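Stodomon Robotics Club: frequently asked questions

Last updated Tuesday, July 9, 2019

Who can join?
Anyone aged 16 or over who can get to us for the evening sessions. You do not need to be at college or university. Under-18s need a form signed by a parent or guardian, which we keep on file for the year.

Do I need to know how to program?
No. Some members write code, others build, and others mostly work on recording tasks by hand. If you want to learn programming we run a beginners' table on the first session of each month. Bring a laptop if you have one. There are 2 spare ones, and they go quickly.

What is the club working on this year?
Household cloth. We have entered the Perkodus student challenge, where a robot has to pick up, spread and fold pieces of fabric on a bed. Cloth is hard for a robot to deal with because it never lies the same way twice. The rules allow teams to record people doing the task with a hand-held gripper and to use those recordings for training.

What happens in a recording session?
One person works with the gripper at the bed and another keeps the log. You take hold of the cloth near a hem or corner, move it slowly and let go before taking a new hold. A session lasts 20 minutes, then you swap. Cloths are bunched up again between attempts so that each start is different. 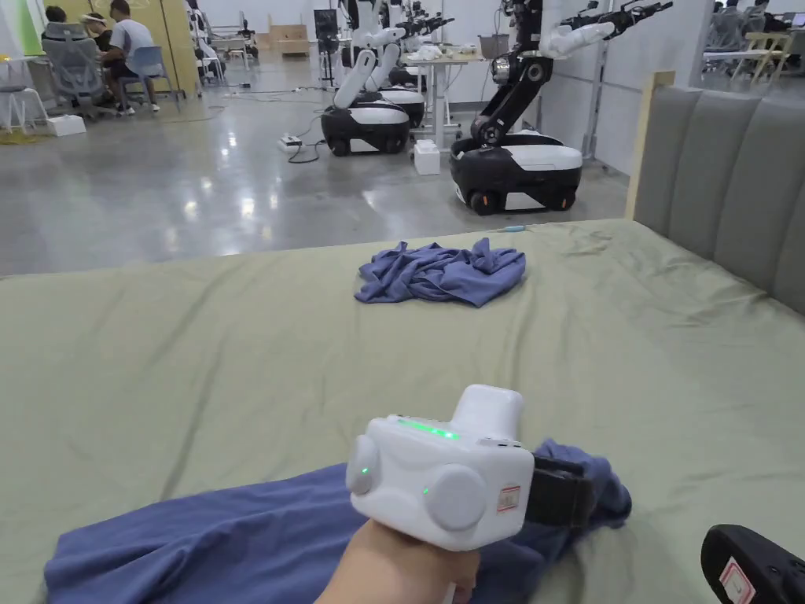

Csaba Vincze found that the first few attempts always go badly, and that he only got tidy folds once he stopped trying to work at the speed he would use at home. He would also tell new members to practise on a small cloth before trying a big one.

We agree with him. Your first session is for practice and is not added to the team's recordings unless you ask for it to be.

Can I use the gripper on my own?
After your induction, yes. Gintarė Hunt and Deividas Kairys run the inductions and will sign your card. Please put the gripper back on charge when you finish and write down any fault, even a small one.

Can I drive the mobile robots?
Not straight away. You need a second induction, and there must always be another trained member within reach of the stop button. Keep bags and coats off the floor while a robot is being moved.

How are the competition teams chosen?
Each team has 4 members. Put your name on the list by the end of August. We try to place at least one new member in every team. If more people sign up than there are places, those who missed out last year go first.

What does it cost?
Membership is paid by the term and there is a reduced rate for students. The Perkodus entry fee is paid by the club. Travel is not covered.

What should I wear?
Flat closed shoes and sleeves that will not catch. Tie back long hair if you are working near an arm. Take off rings and bracelets before using the gripper.

Can I come and watch first?
Yes, you can visit twice before deciding. Email Josée Beaulieu with the date you would like to come and she will put you on the door list.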